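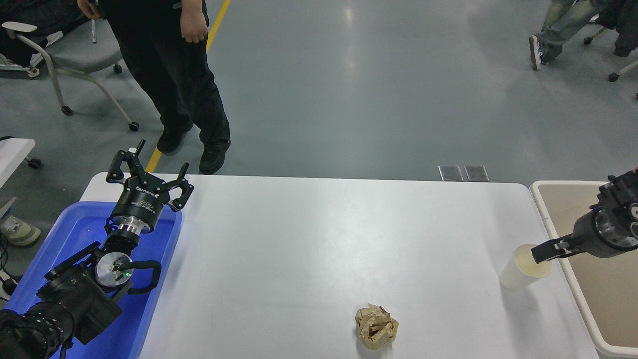

Should brown wrapping paper go in with the office paper?
Brown wrapping paper goes in the cardboard stream, together with boxes and corrugated sleeves, and is kept out of the white office paper.

Packaging Paper in the Workplace: Sorting, Storage and Collection
Speaker notes, Ornstead staff briefing, 2nd March

Slide 1. Welcome
Welcome attendees and confirm that the session will last no longer than the published time. Questions on contract terms should be held over to the written response form. State that these notes will be placed on the staff pages afterwards, together with the slides.

Slide 2. Scope
The briefing covers paper and card arriving with deliveries at the three Ornstead buildings: Lenier House, Citero House and the Nouri Annexe. It does not cover confidential waste, for which separate rules apply and which must never be placed in an open container. Kitchen waste is also outside the scope.

Slide 3. The present position
The last internal audit examined 239 sacks of mixed paper. Of these, 70 contained brown paper or card in a quantity sufficient for the sack to be downgraded. A downgraded sack is still recycled, but at a lower value, and the difference is charged to the building.
Pause here. Colleagues from Citero House may wish to know how their building compares. The breakdown by building is in the handout, on the second page, and should not be read aloud.
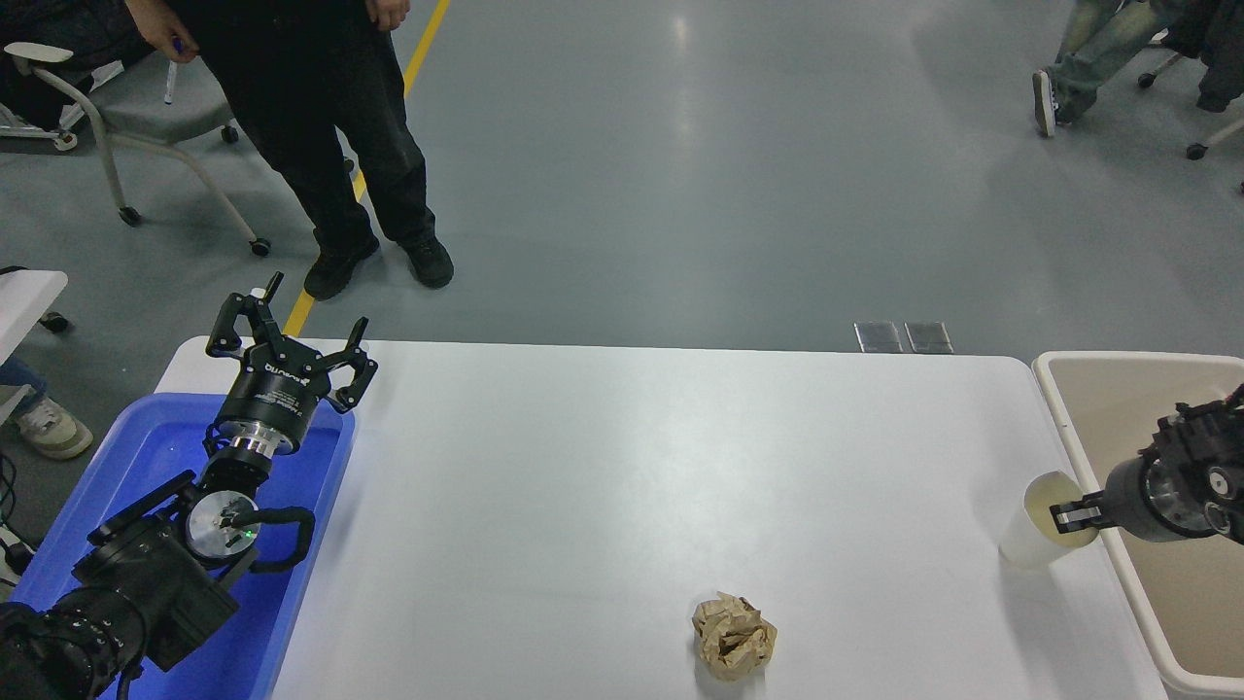 Crumpled brown kraft paper on a white table.

Slide 4. Why brown paper is kept apart
White office paper is pulped to make new white paper. Brown fibre is generally unbleached, and even a small amount leaves specks and a dull shade in the finished sheet. Brown paper has long, strong fibres which are well suited to new boxes and bags. Both materials are useful, and the purpose of sorting is to send each to the process that can make best use of it.
If asked about white paper with brown tape attached: remove the tape where this is easily done. Plastic tape goes in general waste.

Slide 5. Condition of the paper
Creased paper is acceptable. It should be flattened before it goes into the container, as loosely balled paper takes up space and leads to early collections. Paper marked by food or oil is not acceptable in either stream. Waxed and plastic-lined papers are often mistaken for ordinary wrapping. Ask attendees to try tearing a corner: a lining will usually show as a thin film along the tear.

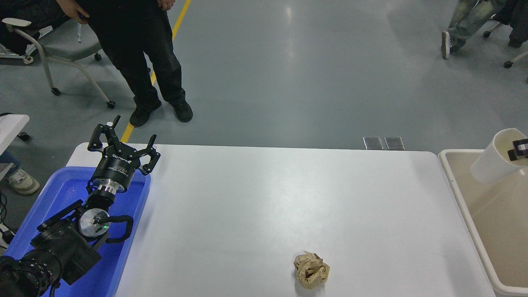
Slide 6. Reuse before recycling
Departments which send parcels are asked to keep clean packing paper for a second use. The post room at Lenier House will accept flat sheets at any time during opening hours and will issue them on request. Since the arrangement began, the post room has issued 1062 sheets to other departments. Void fill bought new should be ordered only when the post room has confirmed that it has no suitable stock.

Slide 7. Storage
Card and brown paper must be kept dry and clear of fire exits, stairwells and heaters. Stacks should not stand higher than the side of the container. The Nouri Annexe has no covered yard, and material there is to remain indoors until the morning of collection.

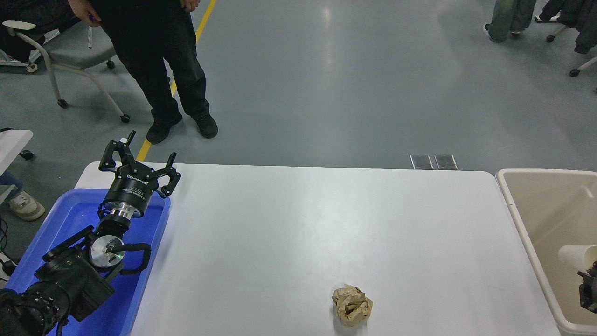

Slide 8. Collection from June
From June, brown paper and card will be collected separately at all three buildings. New labels will be fixed to containers before the change. Over 65 containers are affected, and departments are asked not to move them between floors while labelling is in progress.

Slide 9. Questions
Allow ten minutes. Matters which cannot be answered in the session should be noted on the form and returned to Facilities, Lenier House, ground floor.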